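Numham Gets Its Water Back to Normal After a Long Two Weeks

Posted 02/11/2018 by the Numham news desk

If you live anywhere on the hill side of Numham, you will not need us to tell you that the boil-water notice has been lifted. You probably heard the cheering from next door. The notice came off early Friday morning, after a second clean set of samples in a row came back from the lab in Clustthorpe, and by breakfast time the phone at the town office had already gone quiet for the first time since the whole business began.

The notice covered every home and business north of the rail line, along with the cottages out on the Coritz road, which share the same main. It followed a break in one of the older pipes under the lower end of Mill Street, where a stretch of cast iron that had been in the ground since well before most of us were born finally gave way during the cold snap. Crews from Cheema Waterworks had the leak closed off the same night, but pressure had dropped across the whole north side by then, and when pressure drops the rule is that everybody boils until the tests say otherwise.

Two weeks is a long time to boil water. It sounds like nothing when you say it quickly, and then you find yourself standing in the kitchen at eleven at night waiting for a stockpot to cool so that you can brush your teeth. Readers have been writing in all through the notice with their own ways of getting by, and we have enjoyed those letters very much, even the cross ones. One family kept a row of labeled pitchers on the back porch, where the cold did the cooling for them. Another gave up on pasta altogether and ate sandwiches until the weekend, then gave in and drove over to Coritz for spaghetti.

The bakery on Station Road, which gets through a great deal of water before the sun is up, stayed open all but one day by hauling it in from the south side of town in clean milk cans. The elementary school handed out bottled water at lunch and taped over the drinking fountains, and we are told that the tape came off on Friday to a good deal of pushing and shoving, with a line that ran back past the gym doors.

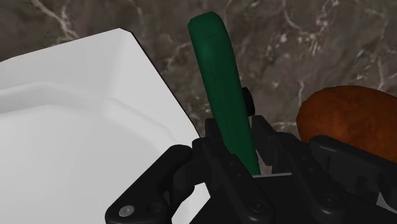
There are still a few things to do at home before you go back to your old habits, and the town office has asked us to pass them along. Run every cold tap in the house for five minutes, starting with the one closest to where the water comes in, and then do the same with the hot taps until the tank has had a chance to turn over. Take the little screens off the ends of the faucets and rinse them, as grit from the repair can settle there. Throw out any ice that was made while the notice was on, and let the first few trays or batches of new ice go as well. If you have a filter in the refrigerator or under the counter, it is best to change it now, even if the light says it has months left.

Some people may find that their water looks a bit cloudy or tea-colored at first. Cheema Waterworks says this should clear with running, and that you may want to hold off on washing whites until it does. If it has not cleared by Monday, call the town office and they will send somebody out to flush the line on your street. Please do call. The crews would much prefer to hear about it early, and they have been very good about turning up.

Bottled water will go on being handed out at the fire hall through Sunday afternoon, mostly for people with new babies and for anyone who is unwell and would feel better having a little extra in the house. You do not have to show proof of address. Empty jugs can be dropped off at the same door, and the fire hall would be very glad to have back the hand trucks that were lent out during the first week – there were seven to start with, and there are a good many fewer now.

As for the pipe itself, the repair on Mill Street is a lasting one, but it only replaced a short piece. There are 13 more blocks of the same old iron running up toward the reservoir, and the break has brought forward a conversation that Numham has been putting off for a good while. The town had planned to begin replacing that main in October of next year. It will now ask Cheema Waterworks to price an earlier start, with the stretch below the school at the top of the list, and the numbers should be ready to look at by the time the ground thaws. What that will mean for water bills is anyone's guess at this point, and we will print the figures as soon as we have them.

Mill Street itself will stay down to one lane by the feed store until the patch in the road can be paved properly, and that has to wait for warmer weather. The steel plates make a terrible racket when a truck goes over them, as those of you who live nearby have been kind enough to let us know. The Clustthorpe bus is back on its regular route but is skipping the stop outside the laundromat for now, so riders should walk up to the corner by the post office, about two minutes on foot.

Businesses on the north side that lost trade during the notice can ask for a credit on their next water bill. The form is at the front counter of the town office and needs only a name, an account number, and the days you were closed or cut back. Home customers do not need to fill in anything, as a smaller credit will show up on the next bill by itself.

And if you are one of the many people on the south side who let a neighbor, a cousin, or the friend of a cousin come over and fill jugs at your outside tap, thank you. There were evenings when the driveways along Orchard Lane looked like a yard sale, with all those buckets and coolers lined up and people stopping to chat with their coats buttoned up to the chin. Several readers have asked us to say how much it meant, and one has asked us to mention that a blue cooler with a white lid is still waiting to be picked up from the porch at the corner of Orchard and Third.

The town office is open Saturday from nine until noon for questions about the notice, flushing, and bill credits.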